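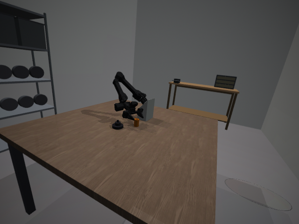 Figure 1. The simulated cell: arm and two-finger gripper at the main table, with the orange cylinder and the black gear-like part in front of the gripper.

Progress report to the Prendora fund
Skukville workshop, Iyamu cell
2 Apr 2025
By the Fivcombe automation team

Print this page | E-mail this page

Summary

The grant pays for the setup and first-year upkeep of one arm cell at Skukville, called Iyamu in our paperwork. This report covers the work since February. The simulated cell is in regular use and every change to the real one is now tried there first. The gripper has been serviced. One item, the spare wrist cable, is late.

Simulated cell

Most of the period went into making the model match the shop. The main table, the bench along the back wall and the shelving unit are all modeled at the size we measured on site. The six dark discs on the shelving, in two rows of three, are there as fixed objects so that the motion planner has to treat the shelf as full. The upright pale gray panel on the table is modeled as a fixed object too. An early version of the model left it out, and the planner kept choosing wrist paths that went straight through where it should have been.

The table height was wrong in the February model by 10 mm. We found this when the real gripper stopped short of the part on its first slow approach. The model was corrected and the taught points were redone from the corrected file. Points taught before that date have been archived and should not be loaded.

We completed 1,098 simulated pick cycles on the corrected model. The orange cylinder gives little trouble. The black part is harder because it has a wide base, a narrower hub and a short knob, and the grip height matters. Gripping at the knob let the part tilt in simulation. Gripping at the hub works better, and the program now uses the hub height only.

Setup of the real cell

The base bolts were checked for torque after the first week and again at the end of the period. One had backed off slightly and was reset with thread locker. All bolts now carry a paint mark so that movement can be seen without a wrench.

Home position is checked at the start of each shift. The operator jogs the arm to the reference mark on the table and records the result on the sheet by the controller. If the tip is off the mark, the cell stays down until the joint offsets have been looked at. This happened once, after a power cut, and was cleared by running the homing routine again.

Travel speed is held at 20 percent for any new program. It goes up only after 100 clean cycles at that speed. This slows us down when programs change often — we would still like to keep the rule through the summer.

Care and repair

The gripper began closing unevenly late in the period, with one finger arriving before the other. We took the finger assembly off, cleaned out the old grease and fine dust, and put it back with new grease. Both fingers now close together. The pads showed wear on one edge and were replaced from stock. We have added a gripper cleaning to the monthly list, which did not have one.

The wrist cable has a scuff on the outer jacket where it rubs at full bend. Continuity is fine. We moved the cable clip back toward the elbow to give more slack and wrapped the scuffed section. A replacement was ordered and the supplier has moved the ship date twice. Until it comes we are keeping programs away from full wrist bend, and the same limit has been set in the simulation.

Controller fan filters were changed on schedule.

Budget

Spending is within the approved lines. Gripper pads came from the spares line, and the cable will be charged to the same line when it arrives. We ask to move what is left under travel into spares so that a second set of finger pads and a spare filter pack can be kept at Skukville. The request form is attached separately.

Next period

Fit the new wrist cable and remove the bend limit from both cells. Run the hub-height program on the real arm at the low speed. Write up the homing check as a one-page sheet for new operators — the current notes are spread over three files.

Contact: Fivcombe automation team, Skukville workshop | © 2025 Fivcombe | Back to top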